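## One bin, one block

I came to tidying late, and I came to it through bins. Small ones, plain ones, the sort you can pick up with one hand and put on a table. In July I had 106 odds and ends living in a kitchen drawer (yes, I tipped them all out, and yes, it took the whole evening!) and not one of them had a proper place to go.

Jessie Lamont put me right. "Start with one thing in the bin," she told me, "and leave it at that till tomorrow." It felt daft. A whole bin for a toy block? But I did it, and the next day I added a second block, and by the end of the week I'd got through 22 bits and bobs and quite fancied doing more.

I do like a shallow square bin with rounded corners - easy to wipe, and crumbs don't get stuck. Pale grey is my favourite, as anything bright shows up straight away against it. Mine stay out on a white table while I'm sorting, and they go back on the shelf when I'm fed up, usually after around 3 cups of tea.
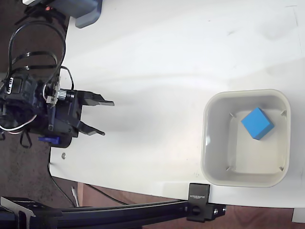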